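Mixing sim demos with real ones for a tray placing task – what ratio?

Asked in Imitation Learning, Brarkside Help
Tags: demonstrations, wrist camera, simulation

I'm collecting demos for a placing task. The arm picks up a small block and sets it down in the recess of a wooden tray. I have 2,000 episodes generated in Trevaskis with a scripted expert, and I can teleoperate real ones on our bench at a rate that gets old fast. The policy only gets the wrist view and joint positions.

Trained on sim only, it goes to the tray fine and then hovers beside the recess without lowering. Loss looks normal. I randomize tray position but so far not lighting or textures. Wrist view from one of the sim episodes:
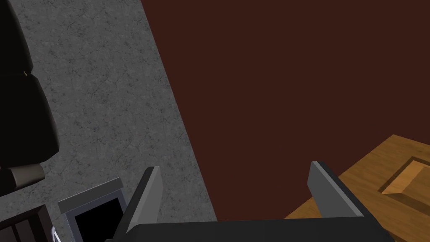
Should I be making more sim data, or stop and record real episodes? And if I mix, do I just put everything in one folder and shuffle?

2 answers

Grudusstead: Stop making sim data for now. 2,000 scripted episodes from one expert are mostly the same episode. With flat lighting the policy can learn the recess from shading that your real tray won't have, so randomize lights before anything else and re-render what you already have if you saved the states.

Then record real ones. Don't shuffle it all together, the real episodes will get drowned. Sample by source so that each batch is half and half, even if that means the real ones repeat a lot. We did this for a peg task and it worked with far fewer real demos than I expected.

Also check your scripted expert. If it pauses above the target before going down, the policy sees a lot of nearly identical frames labeled "don't move" and it learns to hover. Ours paused for 2 seconds at that spot. Trimming the pause fixed most of it – we didn't even retrain the encoder.

Comment from the asker: It does pause, for a settling check. I'll cut that first and report back.

Wostwood: +1 on the pause. I'd add recovery demos. Start the gripper off to one side, 4 or 5 cm from where it should be, and have the expert correct. Clean demos never show the policy how to get back. Check your camera mount too, a small angle error between sim and real looks exactly like this. No idea about the ratio, I only use real data.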